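Textile Crafts 2, Handout 4
Choosing fabric and batting: what to believe on the label

Read this before the second workshop. Bring the swatch sheet from last time and a pencil that will not bleed.

1. Thread count
Shops like to quote it, and quilters like to repeat it. A printed cotton sold as 200 thread may have been counted in more than one way, and the label rarely says which. Two bolts with the same number can feel nothing alike. Hold the cloth up to a window. If you can see the shape of your fingers through it, the number has not helped you much.

Danmont prints "quilter's grade" on the end of its bolts. I have asked what the grade measures and have yet to get an answer I could write down. It may be perfectly good cloth. The phrase still means very little.

2. Prewashing
You will hear that modern cotton doesn't shrink. Test it. Cut a square, draw its outline on paper, wash and dry it the way the finished quilt will be washed, then lay it back on the outline. In last term's group, Siiri Navickas did this with a Değirmenci red and a Pasness cream. The cream pulled in along one edge and stayed true along the other, so her square was no longer a square. One test on one bolt proves little about the maker – it did tell her what to do with that bolt.

Dark reds and navies get a second test. Press a damp white scrap against the cloth with a warm iron. Color on the scrap means the dye is loose. Salt and vinegar are often recommended for setting dye at home. I have seen no convincing result from either on commercial cotton.

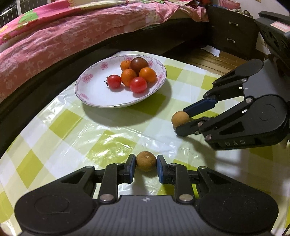
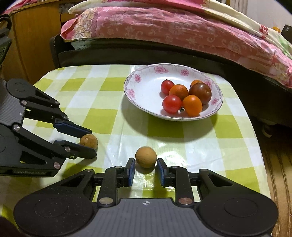

Does a more expensive batting make a warmer quilt?
Price is a poor guide. Warmth depends mostly on how much air the batting holds, and a cheap, lofty polyester can be warmer than a thin cotton that costs far more. Pay extra for drape or for how it quilts, if those matter to you.

3. Batting labels
"Quilt up to 6 inches apart" is a limit set by the maker for that product. It is not advice on what looks good, and it says nothing about hard use. For a child's quilt I would go closer, at 3 inches or so.

Wirkport sells a blend described as "needle-friendly." Try it by hand before you believe it. Stitch some 27 inches through a full sandwich, top and backing included. A short sample flatters every batting, and a tired hand is a better judge.

Check also for scrim, the thin mesh that holds some battings together. Sellers leave it off the card surprisingly often. Pull a corner gently in both directions. If it barely gives, ask.

For the workshop
Two washed squares with their paper outlines, unpressed.
One damp-scrap test, labeled with the fabric it came from.
A label claim you doubt, copied out word for word, with a note on how you would test it at home.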